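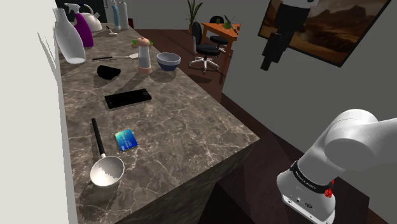 24 September 2009
By Noemi Fiore

The Salt Wife, at the Abubakari Playhouse, Brastville

Any play that opens with a woman gutting fish in silence for three minutes has a certain confidence in itself. I admired it for the first one. By the end of the second, a man in my row had unwrapped an entire roll of mints, and I think the fish were starting to feel watched.

Stay with it, though. The Salt Wife, Selorm Wumbei's new drama with songs, gets a good deal better once people open their mouths. It follows Adzo, a trader's widow who inherits a boat, a pile of debts and a mother-in-law, in descending order of usefulness. The village would like her to sell the boat to her late husband's brother. She would like to learn to sail it. You can guess who wins, and Wumbei knows you can, so he spends his energy on the arguments along the way, and they are terrific.

Yanti Wattimena plays the mother-in-law and more or less walks off with the evening under her arm. She has a way of sitting down that amounts to a legal objection. In the second act she sings a lullaby to a grandchild who was never born, with just a hand drum under her, and the mint man stopped chewing. It should be unbearable. She keeps it small and dry, almost bored, and it gets you somewhere around the ribs.

Shahla Nikzad, as Adzo, has the harder job, being noble for most of two hours. She is best when the script lets her be petty. Her haggling scene over a torn sail had the crowd talking back to the stage, and one lady offered a price. I'd have taken it.

The choir is wonderful, all low hum and sudden thunder, and placed along the side aisles so that you get an alto in one ear whether you paid for one or not. They come in under the storm scene so gradually that I took them for the air conditioning. I mean that kindly. The theater's real air conditioning came in later, and was not as good.

Luzius Egger's set is another matter. He has built a harbor out of ropes and pulleys, and the actors spend a lot of time hauling things up so that other actors can let them down again. It looks handsome at rest. In motion it squeaks, and it squeaked through the proposal.

The ending has two endings. Adzo sails off, lights fade, people clap - and then the lights come back for a speech about what the sea means. We had got that from the sea.

Still, I'd go again for Wattimena and the choir. Sit on the left, where the pulleys are quieter. The run continues through Sunday, and there were plenty of seats in the balcony when I looked up.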